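Support > Grolley Book Care > Dehumidifier Cabinet DC-2 > Setting Up

March - Ya-wen Yuen, Grerngate Technical Publications

We use cookies to remember your language and region. Manage settings or continue.

Section 4. Preparing books and first run

Read Section 3 (Placement and power) before starting. The cabinet must have stood upright for two hours before it is plugged in.

4.1 Sorting the load

1. Set aside any volume with visible mold. Do not place it in the cabinet. See Section 9.
2. Separate paperbacks from casebound books. The two groups use different programs.
3. Check the page block of each paperback along the open edge. Waves or ripples indicate uneven moisture, and the volume should be run on Program P.
4. Remove bookmarks, clips, rubber bands and loose inserts. 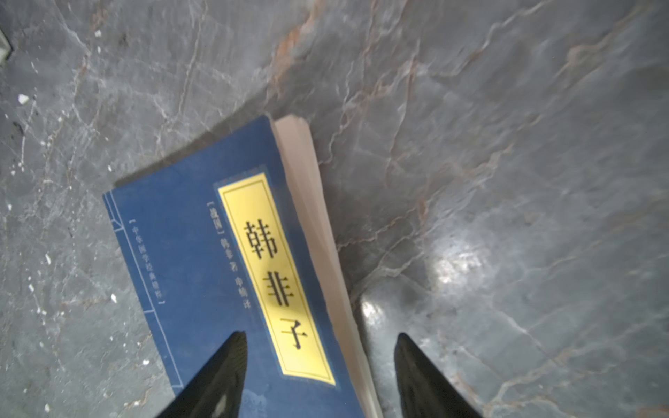 Fig. 4-1. Paperback with the page block visible along one side.

Note: Plastic dust jackets trap moisture. Remove them and store them flat until the cycle is complete.

4.2 Loading the shelves

1. Slide out the lower shelf until it reaches the stop.
2. Stand casebound books upright with a finger's width between them. Lay paperbacks flat, one layer deep.
3. Keep the rear vent clear. The fan moves air from back to front and cannot do so if a book rests against the grille.
4. Load the upper shelf in the same way, then close the door until the latch clicks.

CAUTION: Do not exceed 56 pounds per shelf. Overloading bends the runners, and bent runners are not covered by the warranty.

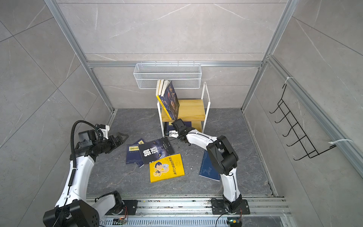
If the load is heavier than the limit, split it into two cycles. Mixed loads are possible on Program M, but drying time is set by the thickest volume, and thin paperbacks may curl if left in for the full period.

4.3 Setting the humidity

1. Press and hold MODE until the display blinks.
2. Select P (paperback), C (casebound) or M (mixed).
3. Press START. The fan runs at 800 rpm for the first hour and then slows.
4. If the display shows code 909, the door sensor is not seated. Open the door, wipe the contact strip and close it again.

Note: Units fitted with the Fleterel sensor board take longer to show a first reading. Wait for the number to stop changing before adjusting anything.

4.4 Unloading and labeling 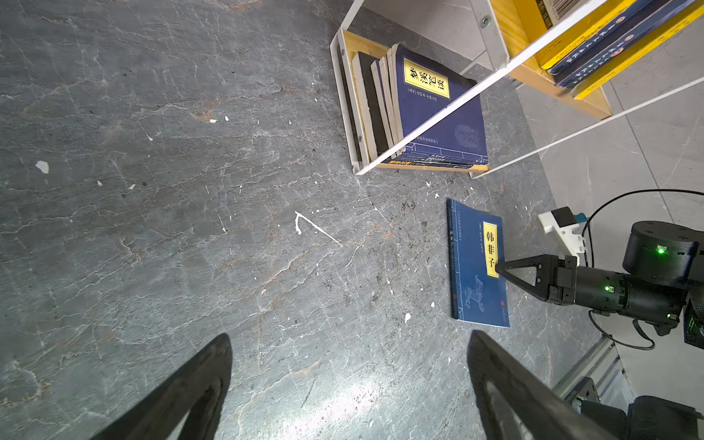
Let the cabinet rest with the door closed after the fan stops - opening it early lets room air reach the paper. Remove the upper shelf first. Log each volume on the load card by title, copied as printed on the cover. For a book in another script, write the original characters, as with the yellow label reading 韩非子 on the blue paperback, and add a romanized form in the second column. Return the card to the sleeve inside the door.

Questions about load cards: Chin-lung Sin, Gunn Service Desk.

Continue to Section 5, Routine Cleaning.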